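17/03/2026

Sigo sin creerme lo de la regla de los diez minutos. La leí en el boletín de Trallatano, en febrero, y desde entonces la tengo pegada en la nevera: diez minutos de recogida al día y el salón se mantiene solo. El salón no se mantiene solo. Lo que se mantiene es el papel en la nevera, que ya tiene una esquina doblada y una mancha de café.

Hoy he cronometrado. Entre doblar la manta, llevar dos tazas a la cocina y buscar sitio para las revistas han sido 14 minutos, y eso sin tocar los cojines. Ayer fueron 13. Si alguien de Trallatano recoge una habitación en diez, me gustaría ver la habitación.

Los cojines son otro asunto. Murray Tremblay vino a comer y dijo que el sofá así, con colores mezclados, «da vida». Murray vive en un piso de Vanhove con un sofá gris y ningún cojín, así que su opinión sobre la vida hay que tomarla con cuidado. Yo compré el de cuadros por las borlitas rojas y luego me pareció que pedía compañía, y luego la compañía pidió más compañía. Ahora para sentarse hay que apartar alguno. La funda azul claro se arruga en cuanto la miras. La estiro por la mañana y por la noche está igual que si no hubiera hecho nada – la publicidad decía «caída perfecta», recuerdo las palabras exactas porque me costó 200 y pensé que por ese precio algo caería bien.

La papelera está llena otra vez. La moví de la cocina al salón con la teoría (también de Trallatano) de que si la tienes delante tiras las cosas en el momento. Cierto, las tiras. Lo que no dice la teoría es que entonces tienes la basura delante del sofá, en plena moqueta, y que alguien tiene que bajarla igualmente. Mañana la bajo. Lo escribo para que conste, aunque ayer también lo escribí.

Lo único que me convence es la mesa de centro. Dudé mucho, me parecía demasiado rojiza para la moqueta, y en la tienda de Zovuvstead juraban que aguantaría 500 pasadas de bayeta sin perder el tono. Quién las habrá contado. Pero de momento aguanta, y las vetas disimulan las migas, cosa que en esta casa vale más que el tono. El helecho también sigue verde. No me fío: el anterior estuvo verde hasta la misma semana en que dejó de estarlo.

A la mesa le quedaban el mando, una revista y una lata. La revista es de las que guardo por un artículo que nunca releo. Me puse como condición no escribir nada más hasta que la mesa quedara despejada y, como se ve, he escrito bastante. Dentro de un mes volveré a cronometrar, a ver si la dichosa regla sirve de algo. 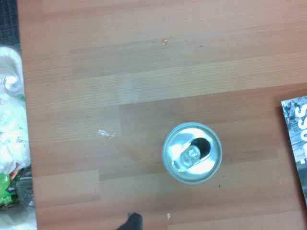
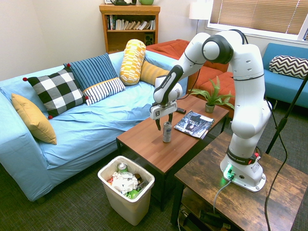

La mesa de centro, con la lata y la revista.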